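Notes on the Care of Hanging Garments

Posted February 12, 2018, by Leonor Pacheco

Readers of this page will recall that the household adopted a new arrangement for laundry last August. The former practice was to fold every item directly from the line and carry it upstairs. It was discontinued after a number of shirts were found to have set in their creases. The present arrangement requires that tops be placed on hangers first and sorted afterward.

A short rod is sufficient for this purpose. Three garments at a time is the preferred load, with the hems given room to spread. The basket should remain on the same surface as the rack, within easy reach.
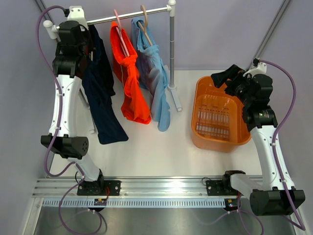
On Bunching

A garment that has gathered partway down, as the orange-red and light blue ones have, should be drawn straight from the hem before it is left to hang. The navy one falls to a straight lower edge and would need little attention of this kind. Light blue fabric also shows discoloration more readily than navy, and any pinkish patch should be examined before the item is put away.

On Hangers

The household currently owns 80 hangers, reduced from 123. Pink and tan are used without distinction, although Mr. Tùng Bùi has proposed assigning one color to each closet — a proposal that remains under consideration. Wire hangers have been retired. Correspondence on the subject of wooden hangers is welcome.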